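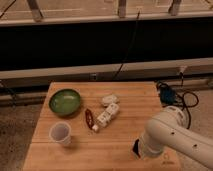 A green bowl, a plastic cup and a few small things on a table of long wooden planks.

How Light Gets Through Things, and Why Some Things Stop It

By the Grastholm Children's Science Pages
4 November 2020
Reading time: 6 minutes

Light travels in straight lines. It leaves a lamp or the sun, crosses the room, and keeps going until it meets an object. At the surface of the object, three things can happen to it. The light can pass through, it can bounce off, or it can be taken in by the material. Most objects do more than one of these at the same time.

Scientists have a word for each case. Light that passes through is transmitted. Light that bounces is reflected. Light that is taken in is absorbed, and it turns into a very small amount of heat.

Clear, cloudy and solid

Materials are sorted into three groups by how much light they transmit.

A transparent material lets light through without mixing it up. Window glass is transparent. The light rays come out on the far side in the same order they went in, so you see a sharp view.

A translucent material lets light through but scatters it. Scattering means that the rays are knocked off in many directions. Some brightness gets to the other side, but the picture is lost. Wax paper and bathroom windows are translucent.

An opaque material does not let light through. Wood, stone and metal are opaque at the thickness you normally find them. If you shave wood thin enough, a little light will come through it. A sheet of ordinary writing paper is a middle case. It looks opaque lying on a desk and translucent held up to a window.

The amount of scattering depends on two things: what the material is made of, and how smooth it is. A smooth sheet of clear plastic is transparent. Rub the same sheet with sandpaper and it turns cloudy. The plastic is the same plastic. Only the surface has been changed, and each small scratch now sends light off at a different angle. 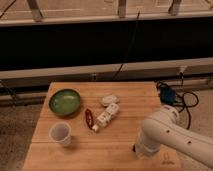 Shadows are a useful way to test how much light an object stops. An opaque object makes a dark shadow with the same outline as the object. A translucent object makes a paler one, as part of the light is still getting through. The cup at the front left of the table is a translucent object, and its shadow on the wood is soft. The edge of a shadow also tells you about the lamp. A small lamp makes a sharp edge. A wide lamp, or several lamps together, makes a soft edge, since light comes in from several directions and fills part of the shadow. The blurred part at the edge has its own name, the penumbra. The fully dark part in the middle is called the umbra.

Shiny and dull

Now consider the light that bounces. If a surface is very smooth, the rays leave it in an orderly way. Each ray leaves at the same angle at which it arrived. This is called specular reflection. A mirror is the best-known case, but a glazed bowl, a wet road and the skin of a pepper do it too. On these surfaces you see bright patches called highlights. A highlight is a reflection of the lamp or window, often stretched out of shape by the curve of the object.

If a surface is rough, the rays leave in all directions. This is called diffuse reflection. Unglazed clay and cotton cloth reflect this way. They have no highlights, and they look much the same from any side.

A highlight moves when you move your head. Color does not. This is how you can tell whether a pale spot on an object is a reflection or a patch of paint.

Where color comes from

White light is a mixture of all the colors of the rainbow. A red pepper looks red in white light because its skin absorbs most of the green and blue light and reflects most of the red. A green bowl does the reverse. It absorbs much of the red and sends back the green.

A white object reflects nearly all the colors about equally. Garlic, milk and paper have this in common. Milk is white for a particular reason: it is full of tiny drops of fat, and the drops scatter every color.

If you shine a pure green lamp on a red pepper in a dark room, the pepper looks almost black. There is no red light for it to reflect.

An experiment: the shadow test

You will need:
A flashlight
A sheet of white paper
A glass tumbler
A frosted plastic cup
A mug
A notebook and pencil

1. Lay the paper on a table in a darkened room.
2. Stand the mug at one end of the paper.
3. Put the flashlight 31 centimeters from the mug, at table height, and switch it on.
4. Look at the shadow. Write down whether it is dark, medium or pale.
5. Repeat with the plastic cup, then with the tumbler. Keep the flashlight in the same place each time.
6. Hold the flashlight higher and try all three again.

Ask an adult before using the glass tumbler.

The mug should give the darkest shadow. The tumbler may surprise you, as it has a shadow with bright lines in it. Curved glass bends light and gathers it into narrow bands. This bending is called refraction. Raising the flashlight makes every shadow shorter.

If your flashlight has more than one bulb, you may see several faint shadows lying over each other. Cover all but one bulb with tape and start again.

Words to know

Absorb: to take light in.
Diffuse reflection: bouncing off in all directions.
Highlight: a bright patch on a shiny surface.
Opaque: letting no light through.
Penumbra: the blurred edge of a shadow.
Refraction: the bending of light as it passes from one material into another.
Translucent: letting light through but scattering it.
Transparent: letting light through clearly.
Umbra: the darkest part of a shadow.

Last updated: February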